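Section 11: Working alongside the Perrin sorting cell

Read this before your first shift at the Kimthorpe bench. The brochure says the cell "frees staff for better tasks". In practice you will still be needed at the table, and the tasks are mostly checking and clearing up after it.

1. Clear your tools and cups off the table.
2. Route loose cables away from the gripper's path and tape them down.
3. Wipe the domes with a dry cloth. Fingerprints on chrome upset the camera, whatever the supplier claims.
4. Set the grip force to 3. The balls are slightly soft and a higher setting may mark them.
5. Press Start and keep your hands back until the first ball has been picked up.

Note: the supplier quotes 2,000 picks between faults. Our January log does not bear this out. Write down every stoppage, including the short ones you fix yourself, or the figure will go on looking better than it is.

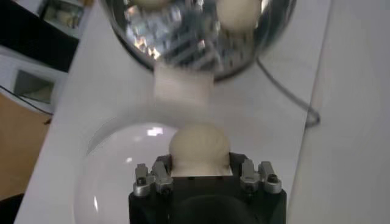
Fig. 11-1. Ball held between the inner fingers, chrome dome beyond.

6. Check that the ball sits centrally in the grip. If it leans to one side, press Pause and reseat it by hand.
7. At the end of the run, count the trays yourself. The screen total is not a record.

Caution: do not reach under the gripper while the arm is live, even if it seems to have stopped. Pause is not the same as off.

Staffing: Qistina Sutanto has asked that nobody cover two cells alone until the Wednesday review. Anyone told that the cell "needs no minding" should refer the matter to her. Breaks are unchanged. Requests to shorten them because the machine is running go to Tanner Caron, in writing.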